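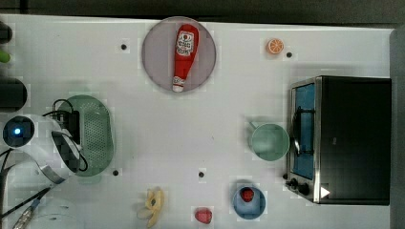 The Long Way Around to Supper

28 Dec 2023

My grandmother kept her ketchup in the pantry, my mother kept hers in the refrigerator door, and for the first year of my marriage I moved the bottle back and forth depending on who was coming over. I mention it so you'll understand the kind of person who would drive all the way to Grenholm to spend a weekend eating at other people's tables.

Grenholm is a town of 1,082, if you believe the sign, and on the last Saturday in May it holds what everyone there calls the Long Supper. You don't buy a ticket. You bring a dish, you write your name on a card, and you get sent to a house. You eat one course there, thank your hosts (this can take a while, since they will want to show you the garden), and walk on to the next house for the next course. I was home by midnight and had been to four kitchens, and I still think about the soup.

The soup was Angus Cruickshank's. He grows his own leeks and is stern about washing them. Across the street lives Angus MacAulay, and yes, the two Anguses have been confused for each other by the mail carrier for years. They have stopped bothering to sort it out and simply swap envelopes over the hedge on Friday nights, usually with a slice of something.

MacAulay does the potatoes. He is 70 and learned them from his aunt, who ran the lunch counter at Sirko when it was still a feed store and you could get a hot plate while your truck was loaded. They go into the oven with onions and far more butter than I would dare to use at home, and they stay there until you have given up hope. "People open the door to look," he told me. "Every time you look, you're eating later."

I had a second helping, and then I had the heel of the pan, standing at the counter with a spoon while his granddaughter hunted for my coat.

What I liked best was how ordinary the tables were. There were jelly glasses next to the good crystal, and a mustard jar with the knife left in it. At the third house we sat on piano benches and ate for two hours, and a man I had never met told me all about his knee.

I've been trying it on my own street since. We are up to eight households, and the ketchup lives in the refrigerator now, mostly.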